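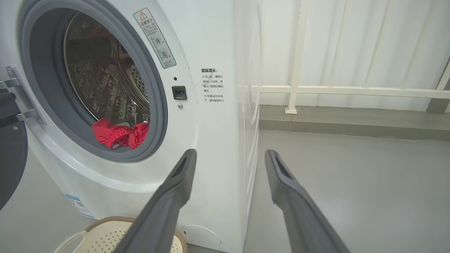
# The Quiet Feed

Friday, April 14, 2023

When Kaja Krūmiņa opened Stakum last July, the first thing she saw was a post from her neighbor. The day before it had been three videos from strangers. "I thought my account was broken," she says.

It was not broken. Stakum, a social network with most of its users in small towns, had started to show posts by time again, and suggested videos moved to a separate tab. Of the 3,481 people in its first test group, 84 asked to have the old feed back.

Trygve Haugen leads the feed team and worked before at Kedex, where he built recommendation tools for six years. He does not promise too much. People in the test spend less time in the app, he admits, and the advertisers have noticed it.

"We sell fewer ads in the evening – this is the price," he says.

The rival service Kellusura tried a similar change and stopped it after one season. Stakum will decide in July if the new feed becomes the standard for everybody. Krūmiņa has already made her choice. She still opens the video tab, mostly on the bus to Siliņa, and closes it when she gets off.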